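Household Energy / Working Papers
26 August 2022
By the Otine Home Energy Group
4 min read

3.2 Appliance ownership

The Plinder survey reached 2129 households, of which 1100 rent their homes. We asked each household which small cooking appliances it owned and how often it used them. Answers were checked against the Jotero meter records where a household had agreed to share them – 703 did. Electric pots were grouped together whatever their size or shape, including open, two-handled models (Figure 1).

Renters reported using an electric pot more often than owners did, mostly for rice, noodles and soup. Use was highest in December. Kettles and toasters were left out of the count.
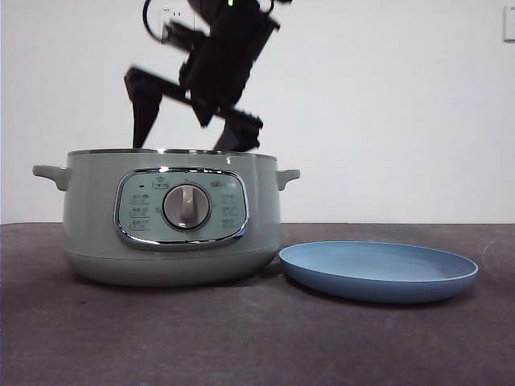
3.3 Limits of the data

Meter records show total household load, so cooking had to be estimated from short peaks at mealtimes. Homes with electric water heaters were hard to read this way. The Shen district is also underrepresented, and we did not reweight the sample for it.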